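Subject: Re: [draltenness-quilters] Fabric order and the guild show blocks

On the list, one of our newer members wrote:

> Hi all, I just moved to Draltenness and joined in June. I've got
> 7 yards of the Mavirora cotton in the dusty blue and I'm scared
> to cut it. Do you prewash? My grandmother always did and my
> mother never did, and they argued about it at every holiday.
> Also, is the block size for the show quilt with or without the
> seam allowance?

Welcome, welcome! I'm so glad you spoke up, and please don't ever feel shy about asking things here. I've been quilting since before my kids were in school and I still write to this list when I get stuck on a set-in seam.

I'm with your grandmother on the prewashing, at least for that blue. I made a baby quilt from the Mavirora a couple of winters back, with a cream background, and after the first trip through the machine it was a baby quilt with a pale blue background. Very pretty in its way, but my niece had asked for cream. So now I wash the darks and mediums in cold with a color catcher, and I snip the corners off first so they don't ravel into that awful bird's nest around the drum. The lights I sometimes let slide, if I'm being lazy.
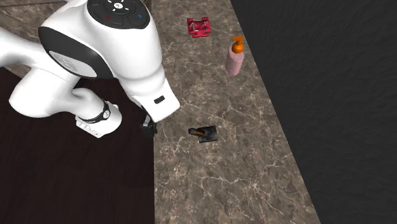
Then I press it while it's still a little damp and fold it selvage to selvage, and let it sit overnight before I cut. I know plenty of you will write in to say the overnight part is silly. It may be! But my strips come out straighter and I like having a reason to go to bed.

As for the show quilt, the block size is the finished size, so add your quarter inch on every side. We had a mix-up over that when we did the Huanca pattern, and a very patient group of us sat there with seam rippers until nearly ten at night. If you need the pattern sheet, it's number 1718 in the guild binder, and the binder lives on the low shelf at Greltel Fabrics, next to the zippers. They'll make you a copy if you ask at the cutting counter.

We need 127 blocks altogether this time, a funny number, I know, but the border layout calls for it. Even one would be a help, and you have more than enough blue for several. Bring your leftovers too, for the scrap basket.

Oh, and before I forget, does anyone still have the big box of glass head pins, the box of 200? I lent it out in the spring and I can't for the life of me remember which of you took it home. No rush at all, I'd just like to know it's safe.

Warmly, and happy cutting,
your Draltenness list mom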